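**Imance desk, light finish – two years in**

I bought the Imance from Trevton in September, mostly for the top. I wanted a pale work surface with a visible grain, and most of the desks I looked at were either plain white or stained so dark that every crumb showed.

Assembly took me an evening. The legs bolt on from underneath and the hex key in the box is too short to get a decent grip, so use your own. One of the bolts was missing. I wrote to Trevton and Izzati Chong in their parts department mailed me a replacement along with 2 spare washers.

The surface is easy to live with. I wipe it with a damp cloth and dry it right after. Coffee rings come off if I get to them the same day. Pencil marks need a little dish soap. I did leave a hot mug on it once for most of a morning, and there is a faint dull patch near the back corner that I can find with my fingertips but rarely see.

Scratches are my main complaint. Dragging a heavy vise across it left a short line, and the touch-up stick sold by Plalus was too orange to match. I now use a felt mat under anything with metal feet.

It is steady enough for writing and small repairs. Heavy sawing makes it sway – I would not use it as a real workbench. The drawer is shallow and holds pens, a ruler and not much else.

My neighbor Rowena Enriquez has the Raju, the next size up. Hers has a crossbar at the back and moves a lot less. If you have the wall space, get that one.

For the smaller room I would still pick the Imance again, mainly for the color and the way the grain looks in soft light.
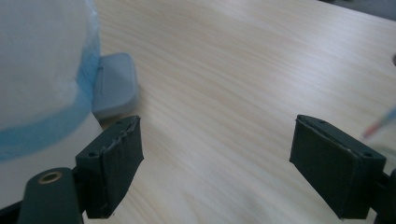
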